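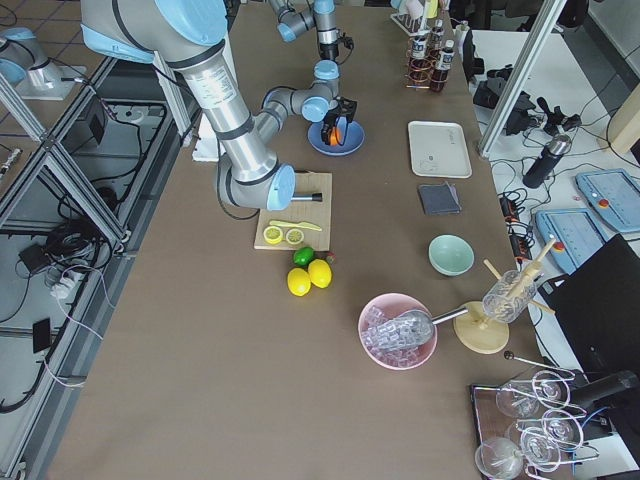
Kotthorpe Adult College
Reading the Personals, Session 4: What a dating profile can and can't tell you
Handout updated 03/11/2022

Bring your marked-up copy of the Padine packet. If you missed last session, the packet is in the tray outside the Witkowska Room, and you need to have read at least the first two sections before any of this will make sense.

1. Where we left off

Last time we sorted profile statements into three piles: things a stranger could check (age, town, has kids), things only the writer could know (lonely, ready to settle down), and things that don't mean much at all (easygoing, loves to laugh). Most of you put well over half of every profile in the third pile. Keep that in mind when you read an advice column telling you to "let your personality shine." The people who wrote those profiles thought they were doing exactly that.

2. The claims made for matching

Padine, the site our packet comes from, says its matching questions lead to better first dates. Look at how it knows. It mailed a survey to members who had been on at least one date through the site, and 1127 people answered. We aren't told how many got the survey and didn't answer. We aren't told how many members never got a date at all, and they were left out from the start.

Those who did answer were asked if the date was "better than expected." Expected by whom, and when? A person asked three weeks later is guessing at what they used to think. If the date turned into something, they'll remember having had a good feeling about it. If it didn't, they'll remember having had doubts.

Try this at home: write down before any blind date, job interview or family dinner how you think it will go, on a scale from one to ten. Seal it. Compare afterward with what you'd have sworn you thought.

3. Length

You'll see it stated that a profile should be under 300 words. I have looked for where this comes from and can't find anything better than one site quoting another. The Sistska study (packet, section 3) is sometimes given as the source, but Sistska looked at how long readers stayed on a page. Staying on a page is a different thing from writing to the person. A reader may stay a long time on a profile that worries them.

What Sistska does show, as far as I can tell, is that readers tend to skip the middle. That was a lab test with 50 students reading profiles of people they were never going to meet. I would be slow to carry it over to a divorced man of sixty reading at his kitchen table.

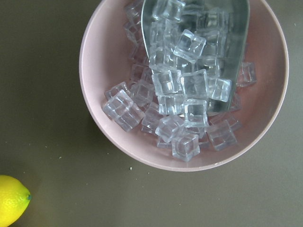
4. Lists of wants

Common forms:
"Must be honest, kind, and have a sense of humor."
"No games, no drama."
"Looks don't matter to me."

The usual advice is to cut these because they sound negative or stale. Stale, sure. But a want list does one useful job the advice leaves out. It tells you what went wrong last time. "No drama" is a short history of somebody's last two years, told from one side.

Be careful here too. We have no way to test that reading, and it is a very easy kind of story to tell about anyone. Last May's class came up with four separate life histories for the same two-line ad, and all of them sounded fine. If four stories fit equally well, the ad isn't doing much to choose between them.

"Looks don't matter" is a claim about future behavior. Padine's own numbers, for what they're worth, show members who ticked that box opening profiles with photos first, same as everyone else. People aren't lying when they tick it. They may be answering a question about who they'd like to be.

5. Photos

Skipped this week. The reading on photos is weak and I would sooner spend the time on messages.

6. First messages

The packet says almost 1000 opening messages were scored for "warmth" by two raters. Before you trust the score, find the page where it says how often the raters agreed. (There isn't one. Write that in the margin.)

Also note that all the messages came from people who were answered. An opener that got no reply never made it into the pile. So when the packet says that warm messages use the other person's first name, we can't say whether cold ones do it just as much.
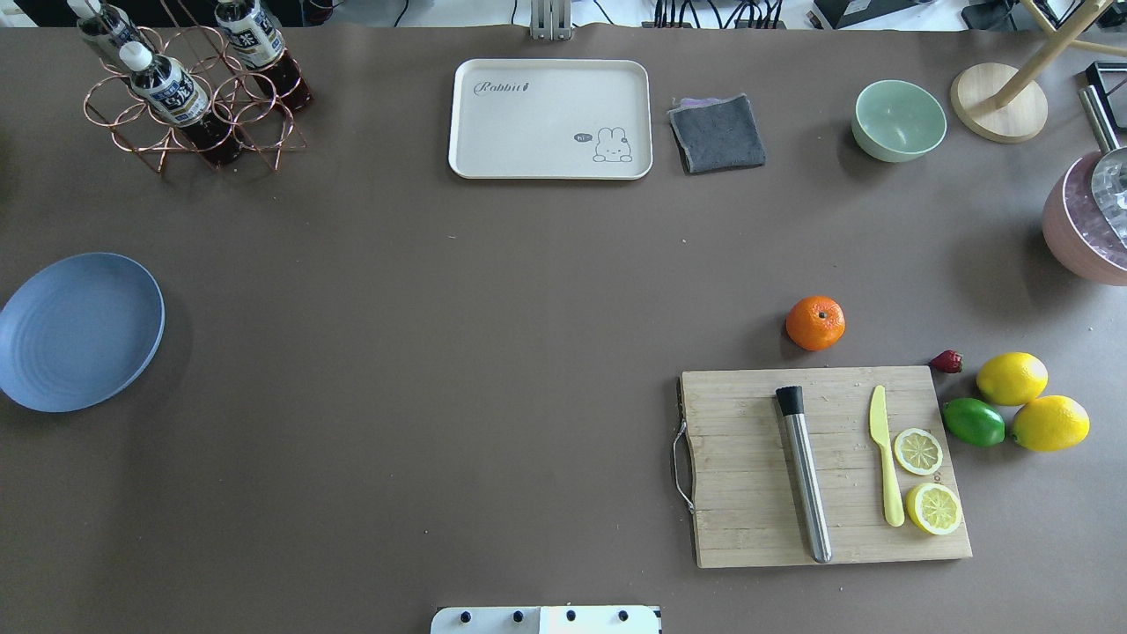
Should you mention in a first message that you've read the whole profile?

Mention one thing from it and leave it there. Saying you read it all proves nothing, and the packet has no evidence that it helps.

For next session

Read section 5 of the packet. Pick one piece of dating advice you've heard more than twice and try to trace it to whoever first said it. Half a page on where the trail stopped.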